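Zustgate open day: the study wall and the rest of the furnished rooms

Posted 7/5/20 in Visits

I went to the Zustgate open day mostly to see whether the built-in furniture is worth what they ask for it. The flyer promised "storage that thinks about your day." I have owned storage for a long time and none of it has thought about anything.

Parking was bad. The lot behind the Plernik building fills up early and the overflow is a gravel strip with no signs. Sign-in took a while too, and they wanted my phone number, which I left blank.

The study wall

This was the part people had come for, going by the crowd in the hallway. It is a white desk and shelf unit in one piece, with a divider down the middle. Rohani Sinaga was showing our group through and she was patient with me, I'll give her that. The list price is 900 before delivery, and delivery is another 200 if you live outside the city.

I don't love white for a desk. Pens mark it, tea marks it, and the answer I got about cleaning was "a damp cloth," which is the answer you get about everything. The shelves had been filled up to look lived in, with books and plush toys and a bottle of water, and I'll admit they did a better job of that than most showrooms. My own desk looks worse. Whether the thing holds up when you load all the shelves with hardcovers is another matter - I asked for a weight figure and was told it would be emailed. It has not been emailed. 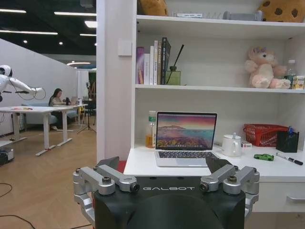
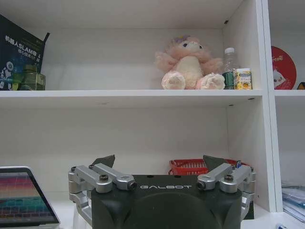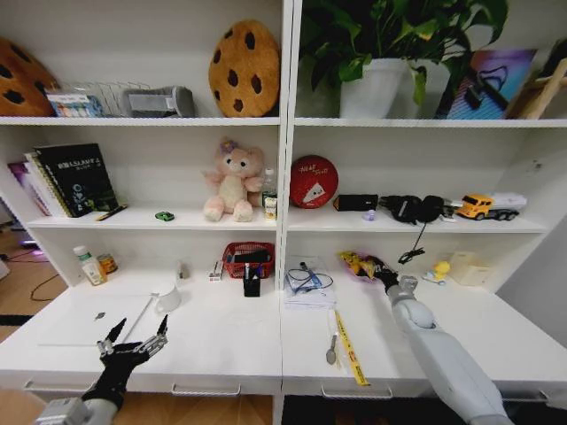

White shelving and a pink plush toy in all three. The small dark screw holes are in the second one.

The kitchen corner

Smaller than I expected. Yaqin Fang ran this part and spent most of her time on the drawers, which close softly, as drawers have done for years now. The counter felt solid enough. I tried the tall cupboard and the door rubbed a little at the bottom. She said it would be adjusted on fitting. Maybe so, but if you can't adjust it for the day you invite everyone in, I wonder.

The talk

Baoshan Tian gave a talk of 30 minutes on small apartments, and it ran over. There were a lot of slides. He made one good point, that people buy shelves by width and then find out the depth is wrong for what they own. I went home and measured mine and he was right about that. The rest was a pitch for the Serwood line, which won't be in stores until February.

Would I go again

Probably not for the furniture. The coffee was free and decent. If you do go, get there before the second tour, bring your own tape measure, and ask for the weight figure in writing. Daryna Shevchuk at the front desk has the full price list, but you need to ask for it.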